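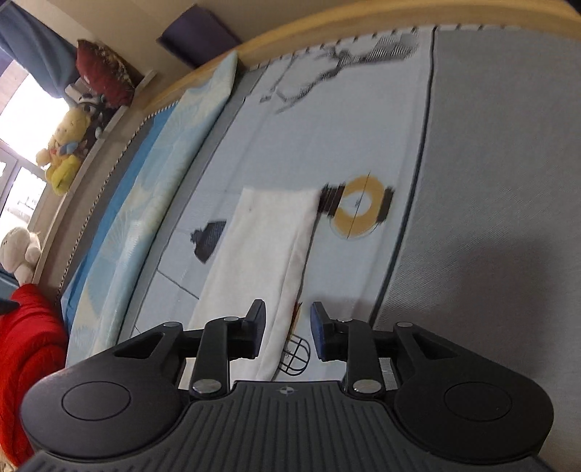 Ticket 3384
Product: Pluria hand-held gripper, home kit
Opened: 2021-12-02
Status: Solved, left open for comments

Customer wrote:

Hello there, and thank you in advance for reading all of this, as I do tend to go on. We have had the Pluria kit since September and on the whole we are very fond of it. We use it for what the Desent home tasks booklet calls "soft goods," meaning towels, bedding, cushions and so on, and the bedroom is where we do nearly all of it. Folding and laying out towels on top of a sheet is our bread and butter.

My trouble is with the fingers. When I close them on the edge of a folded towel they take hold nicely, and then as I lift, the right pad seems to let go a moment before the left one. The towel swings around and lands in a heap. With a thin sheet it is worse, and with a knitted blanket it hardly happens at all. I have wiped both of the blue pads with a damp cloth and let them dry overnight. I have also tried charging the handle fully, turning it off and on, and holding it lower down. The app (Fontana, the newest one it would give me) shows no warning. It did show code 272 one time, but I pressed OK before I thought to write down what else it said. Sorry about that!

Support replied:

Good morning, and please never apologize for a long message — yours told us nearly everything we needed, and it is a pleasure to hear the kit is getting so much use. Code 272 means the two fingers did not arrive at the closed position together. It clears itself if the next close goes well, so you would not see it again unless you happened to be looking.

Could you try the following for us, in this order?

Set the gripper down on a table with the fingers open and nothing between them. Close it slowly, all the way, and look at the line where the pads meet. They should touch along their whole length. Open it again and press gently on the outside of each finger with your thumb. A tiny bit of give is fine. If one side moves more than the other, please tell us which one. Last, look at the metal pivot caps on the arms, 2 to a side, and see whether any of them stands a little proud of its neighbor.

Please don't tighten anything yet. The caps take the small key from the Kisten tool pouch, and the screw underneath is easy to overdo.

Customer wrote:

Well, you were right to ask. The pads meet at the tips but I can slide a piece of paper in near the bottom, and the right finger has a good deal more give than the left. The cap nearest the pad on that side is sitting up a hair. I would never have spotted it if you hadn't told me to look, and I have had this thing in my hands most afternoons.

I found the pouch in the kitchen drawer. What should I do with the key?

Support replied:

Wonderful, that is a very clear answer. You have a loose outer pivot, and it is a ten-minute job with a cup of tea nearby.

Turn the gripper off. Lift the raised cap with the flat end of the key and keep it somewhere safe (a saucer is good). Put the hex end in the screw and turn it clockwise until you feel it begin to resist, then one quarter turn more and stop. Press the cap back on until it sits level with the other one. Turn the gripper on, open Fontana, and choose Settings, Fingers, Match Closing. It will open and close a few times on its own, so keep your hands clear until the app says Done.

After that, give it a towel and a thin sheet, and let us know how both of them went. If the gap at the bottom of the pads is still there we will send you a replacement finger, and you would not need to mail the whole kit back.

Customer wrote:

Done, and what a difference! The cap went down level on the second try. Match Closing stopped halfway the first time and I ran it again, and then it finished. The paper won't go in anywhere now. I picked up the same towel over and over and it came up straight each time. The thin sheet still slips once in a while if I only catch the very edge, but if I take a proper pinch it holds.

One small suggestion for whoever writes the booklet — the page on cleaning the pads is lovely, but the pivot caps aren't mentioned at all, and I think a good many people would wipe the pads for weeks like I did.

Support replied:

Thank you so much for coming back to tell us. The thin sheet is a known weak spot, and a deeper pinch is just what we would have suggested. Your note about the caps has gone to the people who look after the booklet. Please check that right-hand screw again in two weeks, and if it has crept loose, reply to this ticket and we will put a new one in the mail.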